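Washing day notes – whites, quilts and the rest of it

Put together from what people wrote on the back of the sign-up sheet, plus my own. Typed fast between loads. Updated 9th October.

Sorting

Three piles. Whites, colors, anything that sheds. New towels go in the shedding pile for their first few washes, whatever color they are.

Empty pockets. Zips up, hooks fastened, buttons undone (buttons done up pull at the holes in the spin). Tights and anything with straps in a mesh bag, or a pillowcase with a knot in it if you can't find the mesh bag.

Check collars and cuffs while your sorting. A dab of dish soap, rub with a thumb, leave 15 minutes. Old toothbrush for the stubborn ones.

White cloths

Napkins, dishcloths, muslins, handkerchiefs. Wash them on their own. One red sock and you have pink napkins, ask Llinos Edwards.

Warm soak first, scoop of washing soda, overnight if they've been near gravy or tea. Rinse before the main wash. Don't use chlorine bleach on anything with elastic in it, goes yellow. Don't mix bleach with vinegar or ammonia, ever, open a window even when using it alone.

Shake each one out hard before it goes on the line. Pull the corners square while damp and half of them won't need the iron.

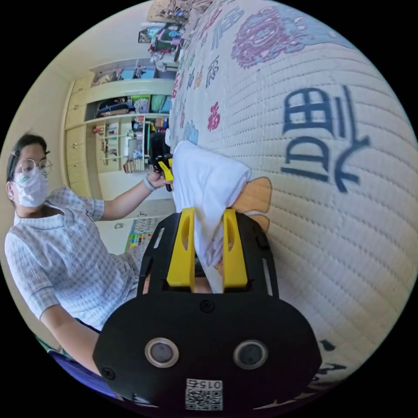
White cloth on a quilted surface.

Greasy ones – dish soap straight on the mark, dry, before any water. Then hot as the label lets you. Check the mark has gone before you tumble it. Heat sets grease and then it's there for good.

Candle wax: freezer, scrape with a blunt knife, then brown paper and a warm iron. Keep moving the paper to a clean bit.

Quilts

Read the label. No label and it's old, treat it as hand wash. Test the darkest patch with a damp cotton swab, if color comes off on the swab stop there and go see Dwynwen.

Machine ones: cool, gentle, half the detergent you think. Needs room to move. If you have to push it in with your knee take it to the big machines at the Bremville laundromat, the ones along the back wall take a king size easily. Bring change, the card reader is down more than its up.

Hand wash in the bathtub. Lay an old sheet in first, quilt on top, then lift the whole thing by the sheet so the stitching doesn't take the weight. Press the water out with your palms. No wringing.

Dry flat over two racks, or on the grass on a clean sheet with another sheet on top for the birds. Turn it halfway. Feel the seams before putting it away – they hold damp long after the middle feels dry.

Storing: cotton bag or pillowcase, no plastic. Refold along different lines every April or the creases turn into splits. Cedar blocks are fine but not touching the fabric. 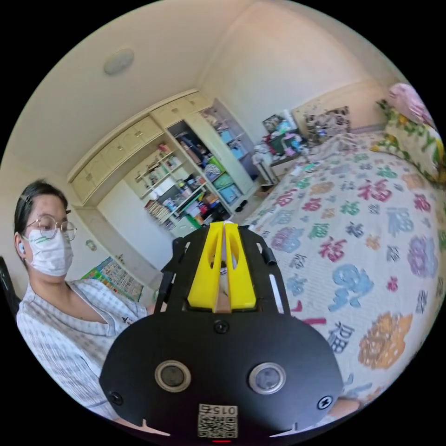

Berthorpe Home Skills Club – Laundry and Linen Group

Ironing

Damp beats dry. Spray, roll up, leave in a bag while you do something else. Linen wants hot and properly damp. Cotton hot. Anything shiny, low and from the back.

Embroidery face down on a thick towel so the stitches don't get squashed.

Scorch mark, light one: dab with hydrogen peroxide (3 percent, the drugstore kind), whites only, leave in the sun, rinse. Dark brown is burnt fiber and won't come out.

Clean the sole plate when cold. Baking soda paste, soft cloth, wipe, wipe again. Poke the steam holes with a cotton swab.

The machine itself

Leave the door open between washes. Wipe the rubber seal, get your finger right under the fold, thats where the smell lives. Drawer out and under the hot tap once a month. Filter at the bottom front – towel on the floor first, shallow dish, unplug it.

Empty hot wash with washing soda every few weeks if you mostly wash cool.

Siwan Phillips adds: lint trap in the dryer EVERY load. And the hose behind it twice a year.

Odds and ends

Pegs – bring them in. Sun makes plastic ones snap. Wooden ones can be boiled if they start leaving marks.

Odd socks basket. Give it a month then they're dusters.

Ballpoint ink: rubbing alcohol, paper towel underneath, dab from the outside in.

Grass: white vinegar and water, half and half, then wash as normal.

Pendo Waweru has spare mesh bags, small and large, ask her at the next meeting. The steam iron that goes round is with Eleri Phillips until the end of the month, put your name on the list after hers.

Still want something on wool blankets and getting mildew out of a shower curtain. Notes to me please, readable this time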